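Wutard handling cell, Pollar workshop
Pre-shift and monthly inspection: arm, gripper, guarding, simulation model
Completed by: So-ying Lo
Period: February
Result: released for use with three open actions

Marking: P = pass, A = action needed, N = not checked this time

Section 1. Guarding and stops

1.1 Emergency stop at pendant: P
1.2 Emergency stop at cell door: P
1.3 Door interlock drops drive power: P
1.4 Door interlock does not reset by itself when closed: P
1.5 Fence fixings tight: A
Comment: two lower fixings on the bench side turned by hand. Nipped up with a spanner. The washers are the thin type and should be swapped for the ones used on the Flindis cell.
1.6 Floor marking legible: P

Section 2. Arm

2.1 Base bolts, witness marks in line: P
2.2 Joint covers seated, no oil at seals: P
2.3 Home position against scribed marks: P
Comment: joint 4 is on the edge of its mark. Same as last month. Leave alone unless it moves further.
2.4 Cable dress clear at full wrist rotation: A
Comment: the sleeve rubs the forearm cover past the last clip. Outer braid is fluffed, no conductor showing. Fit another clip and look at it again at the next weekly check.
2.5 Brake hold, arm extended, drives off: P
Held for 30 seconds without visible drop.

Section 3. Gripper

3.1 Finger screws, torque stripe unbroken: P
3.2 Fingers parallel when closed on gauge block: P
3.3 Pads clean and fully bonded: P
Comment: wiped with a damp cloth only. Solvent lifts the adhesive, see the old pair in the drawer.
3.4 Full open and close, 20 cycles, no sticking: P
3.5 Grip force at framed-work setting: P
Reading 33 N, limit on the card is 54 N.
3.6 Loss of power, part retained: N
Comment: test frame is out on loan to Sadeghi. To be done on its return, before any real frame is handled.

Section 4. Simulation model

New pick paths for framed pictures are run in the model before they are loaded to the cell. The model therefore gets checked on the same sheet.

4.1 Tool model revision matches fitted fingers: P
4.2 Finger travel limits match controller: P
4.3 Framed picture loads at correct scale: P
4.4 Approach with fingers open, frame between them, no contact: P
Comment: check from the wrist view as well as from the side. The side view hides the far finger.

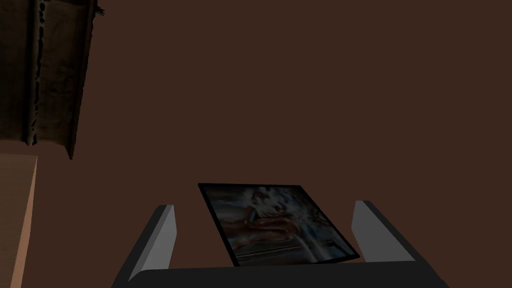
4.5 Contact reported when a finger touches the frame edge: P
4.6 Close command stops at contact and does not push through: A
Comment: the pads sink slightly into the frame on a slow close. The contact stiffness was probably left at the default when the finger model was replaced. Correct it and repeat 4.5 and 4.6 together. Until then, do not take grip widths from the model; measure the frame.
4.7 Approach speed in model same as cell program: P

Section 5. Release

Open actions: 1.5 washers, 2.4 cable clip, 4.6 contact stiffness.
Outstanding test: 3.6.
Cell may run block parts at normal speed. Framed work is held until 3.6 and 4.6 are signed.
Old sheet removed from the door pocket and filed.

Signed: S. Lo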